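Robot Learning Lab, Handout 4
Demonstration methods: hand guiding and teleoperation
Dalal Najjar, May 2021

Read before the second lab session. Sections 1 and 2 repeat material from the lecture in shorter form. Section 3 is new.

1. Terms

A demonstration is one recorded execution of a task by a person, using the robot's own body. It consists of a time-stamped series of observations and a matching series of actions. For our purposes an observation is the joint positions, the gripper opening and one camera image. An action is the commanded pose of the tool at the next time step, plus a gripper command.

An episode runs from the start pose to the operator's stop signal. Failed episodes are kept and labeled as failed. Do not delete them. They are left out of training in Lab 2 but are needed for the exercise on failure detection.

2. Two ways of demonstrating

2.1 Hand guiding

The arm is put in a compliant mode in which the controller compensates for gravity and friction, and the operator moves the wrist directly. The operator feels contact forces through the arm, so insertion and wiping tasks are usually easier to show this way.

There are two drawbacks. The operator's hands and forearms appear in the camera images, and a policy trained on those images will not see them at run time. The second drawback is that the measured motion includes the operator's push. Joint torques logged during hand guiding are therefore not the torques the robot would produce alone, and they should not be used as action labels.

2.2 Teleoperation

The operator holds an input device, and its motion is mapped to motion of the tool. Commands and observations pass through the same channel that the policy will use later. The camera images contain no hands. The cost is reduced feel and added delay. New operators tend to move in short steps with pauses between them — the pauses end up in the data, and a policy with no memory can learn to stop at those points and stay there.

Mapping may be absolute or relative. We use relative mapping with a clutch. While the clutch is released, the arm holds its pose and the operator can move the input device back to a comfortable position. Clutched-out intervals are removed by the Mornora logger before the episode is saved.

3. Picking from a bin

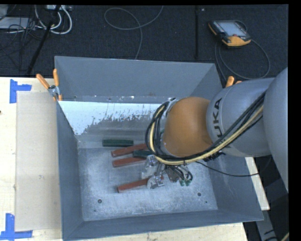
Bin picking is a useful test of a demonstration method because the approach to the object is constrained on all sides. The operator has to choose a grasp and also a wrist orientation that keeps the arm clear of the walls. With hand tools such as these, whose handles lie close together and point in much the same direction, a grasp across one handle may bring a finger down on its neighbor. The isolated red handle nearer the front leaves more clearance and is a reasonable first choice. Cables routed along the outside of the arm also need attention: a wrist rotation that is valid for the joints may still pull the bundle tight, and the planner has no model of it. Stay within the wrist limits on the lab sheet.

Tala Geagea's March data set for this task has 1,289 episodes, of which 93 are labeled as failed. It is stored in the Mastari directory, with the label file next to it.

4. Recording procedure

Clear the workspace and confirm the start pose.
Start the logger, then engage the clutch.
Approach from above, at reduced speed once the gripper is below the rim.
Close the gripper and wait for the grasp signal before lifting.
Release the clutch, stop the logger, enter the label.

Each pair records 26 episodes. Change operators halfway through and enter the operator code in every label.

5. Questions to prepare

Why does removing clutched-out intervals leave the relative actions valid?
Which of the logged signals would you drop for hand-guided data, and which would you keep?
Suppose all operators pick the most isolated object first. What will the training set lack toward the end of a bin?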